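The Missing Rule in Robot Handover
Reading time: 4 min
Print | E-mail this article

Most sites that let a robot arm pass things to people have a written rule for speed and a written rule for force. Very few have one for release. I think that is the wrong order of priorities, and I think the gap can be closed with a page of text.

Speed and force limits describe what happens when the arm hits someone. Release describes what happens every time the arm does its job. A handover cell may run for a month without an unplanned contact, and in that month it will open its fingers in front of a person thousands of times. The Dellus site guide, which I helped revise in September, gave six pages to contact and two sentences to letting go. The second sentence said that the object should be released "when the person is ready." It did not say how the controller was to know.

In practice there are three candidates. The controller can open on position, when the hand is seen under or beside the object. It can open on a timer. Or it can open on load, when the person has taken enough of the weight or has pulled enough for the wrist sensor to register it. Position is the most common because it is the easiest to program. It is also the weakest, for the reason that an open palm means several things. It can mean "give it to me," or "wait," or that the person has put a hand out early and is looking at something else.

Bottles are a good test item. They are smooth, their weight depends on how full they are, and they can be presented by the base or by the neck end. 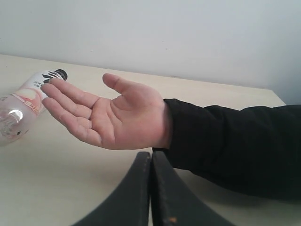
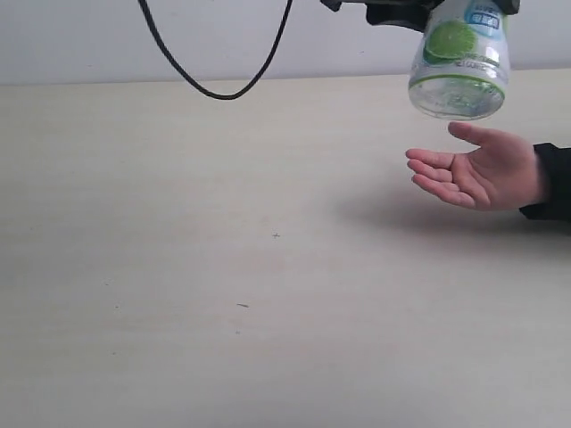

In the second of these positions, with the bottle in the gripper, an open palm alone should not be a release signal.
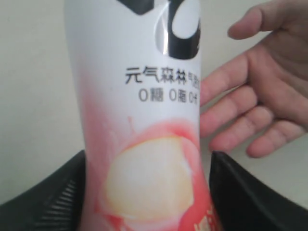 Florian Frei objects that a load rule makes the robot feel stubborn. People tug, nothing happens, they tug harder, and the object comes free with a jerk. He would keep position as the trigger and spend the effort on better hand tracking, and he adds that new users judge a cell by its first handover and will stop using one that seems to fight them.

The complaint is fair as far as it goes. A threshold set too high is a bad threshold. At Cotach the first value was chosen for a full container and then applied to everything, so that light items had to be pulled well past the point where a person expects them to come loose. The cure was to scale the threshold to the weight measured at pickup. We settled on 40 percent of that weight for objects presented from above, with a separate pull value for objects held upright from below. Better tracking is worth having as well, but it only tells the controller where the hand is. It carries no information about grip.

My proposed text for a site rule would run as follows.

Release requires a load or pull signal at the wrist. Hand position may permit release but may not cause it.

The threshold is set from the weight measured at pickup and is written down for each class of object.

If no signal arrives within the wait time, the arm withdraws with the object still held. It does not open.

The arm does not move toward the hand after the presentation pose is reached. The person closes the remaining distance.

The third clause draws the most argument. Timers that open the gripper are still in use, usually to keep the cycle moving, and a wait of up to 6 seconds is typical where I have worked. A timer that ends in a retreat costs one cycle. A timer that ends in an open gripper costs whatever was in it, and possibly a wet floor under someone's feet.

The fourth clause is less obvious. When both sides move, each is correcting for the other, and the meeting point drifts. One side has to be still. I would rather it be the machine, which has no trouble holding a pose.

None of this needs new hardware in a cell that already has a wrist sensor. It needs a line in the acceptance test and a person with the authority to fail the cell on it. The Fjeld checklist has 75 entries, and the word "release" appears in it once, under paint.

Related items
Who Signs Off on a Changed Gripper?
Dellville Line: Notes on Wait Times
Raed Nassar on Writing Shorter Site Rules
Wrist Sensors and Drift: A Maintenance View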